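4.3 Wiping and clearing: where the chores stand

Of all the chores in the Listura set, table work is the one that made us happiest. Folding still goes badly and dishes go worse, but clearing and wiping a flat surface is now something a machine can do well enough that we would let it try at home. We recorded 3000 demonstrations with the hand-held tool described in Section 3 and held back 322 of them for testing. The policy, which we call Jokau, saw nothing else before it was asked to work in the Clodness kitchen.

Picking up was the easy half! Cups, spoons and crumpled napkins all came off the table with few second tries, and the policy often chose a better approach angle than we did when we were recording. Flat things were harder. A playing card or a thin coaster lies so close to the surface that the fingers have to come in almost level with it, and a small error in height means a missed grasp. Linnea Grønli suggested sliding such items to the table edge first, as most people do with a coin, and we added 50 demonstrations of that move. The policy picked it up quickly, and it even began to slide objects we had never shown it sliding.

Knowing when to stop is a different problem, and to us a more interesting one. A person glances at a table and knows it is clear. The policy has only the view between its own fingers (Figure 6), and a plain pale surface gives it very little to hold on to. Soft shadows from the fingers move with the tool, and early versions of Jokau reached for them.
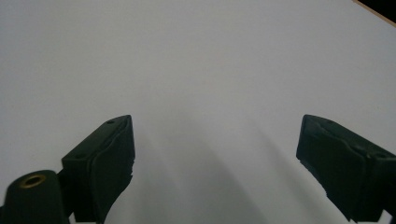
Figure 6. View from the tool over a pale surface, with the gripper open and nothing between the padded fingers.

We tried two fixes. The first was to add 600 short clips with no object in reach, so that the policy could learn that doing nothing is sometimes right. The second was a longer memory of past views, borrowed from the Öberg planner. The short clips helped far more than we expected, and they are cheap to record. The longer memory helped mainly on large tables, where the policy would otherwise go back over ground it had already covered. Both are kept in the version tested in Section 5.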